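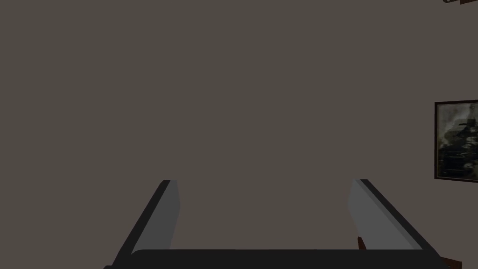
Lindsay Tomoana fragt, warum wir zwei Backengreifer erst in der Simulation vergleichen, wenn beide schon im Regal liegen. Ein Prüfstand mit Kraftmessdose sei doch in einer Woche aufgebaut.

Ist er. Er liefert aber nur Kräfte. Mich interessiert zuerst, was die Handkamera zwischen den Fingern noch sieht und wie der Regler mit dem Hub umgeht. Dafür reicht das Modell.

22. März 2025, Stand der Dinge: Kandidaten sind der Tornby und der Clumov, beide als Parallelgreifer modelliert. Kamerapose am Handgelenk fest, Finger voll geöffnet als Referenzstellung. 562 Läufe, davon 33 verworfen, alle wegen Durchdringung der Kollisionskörper beim Schließen.

Zur Durchdringung: Kontaktsteifigkeit war zu niedrig angesetzt. Nach Korrektur und Schrittweite 2 ms tritt der Fehler nicht mehr auf. Die verworfenen Läufe werden nicht nachgerechnet, die Konfiguration ist eine andere.
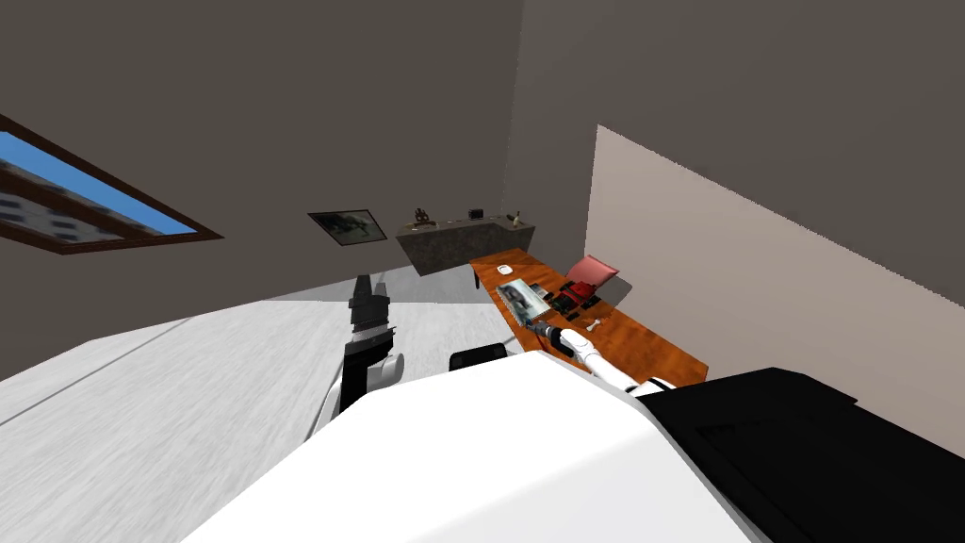 Beim Regler bleibt es vorerst bei Impedanz im kartesischen Raum. Positionsregelung war bei Kontakt mit der Tischplatte erwartbar schlecht: Der Arm drückt nach, bis die Momentengrenze greift. Iulian Roman hat die Dämpfung im Handgelenk angehoben, seitdem schwingt die Bahn in 8 von 9 Testposen nicht mehr nach.

Die neunte Pose liegt nahe an der Streckgrenze des Ellbogens. Das ist ein Problem der Kinematik, da hilft kein Dämpfungswert. Sie bleibt trotzdem im Satz.

Offene Punkte, Handkamera:

1. Sichtfeld. Palme und Finger belegen den unteren Bildrand, auch bei voller Öffnung. Für die Segmentierung maskieren wir den Bereich fest. Die Maske gilt nur für einen Hub, beim Schließen muss sie mitlaufen.
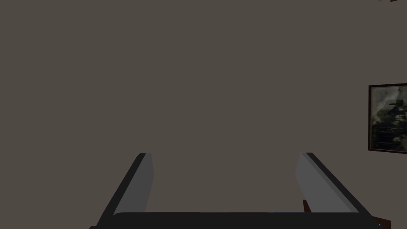

2. Textur. Vor einer glatten Wand findet der Merkmalsdetektor fast nichts. Für die Posenschätzung also entweder Tiefenbild dazunehmen oder die Odometrie aus den Gelenkwinkeln rechnen. Corina Pîrvu ist für Gelenkwinkel, ich auch.

3. Licht. Die Szene ist flach ausgeleuchtet. Was auf den Innenflächen der Finger hell ankommt, sagt über echtes Hallenlicht wenig. Belichtungsvarianten kommen im Mai.

Noch zum Hub: Der Clumov öffnet weiter, braucht dafür aber seitlich mehr Platz. In engen Fächern stößt der Finger an die Seitenwand, bevor die Kamera das Objekt mittig hat. Der Tornby kommt hinein, verliert aber bei breiten Teilen. 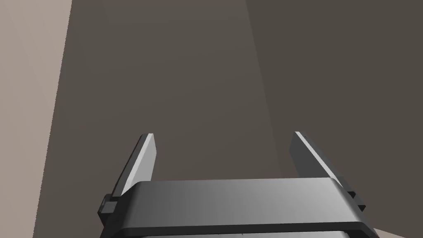
Die Anfahrt ins Fach rechne ich deshalb jetzt mit halb geöffneten Fingern und öffne erst kurz vor dem Griff. Kostet Taktzeit, spart Kollisionen. Der Planer von Farance kann das als Zwischenpose, man muss sie nur von Hand eintragen.

Nachtrag für Åsmund Halvorsen: Ja, die Fingergeometrie gebe ich weiter, als STEP, ohne die Kollisionshüllen. Die sind noch nicht sauber.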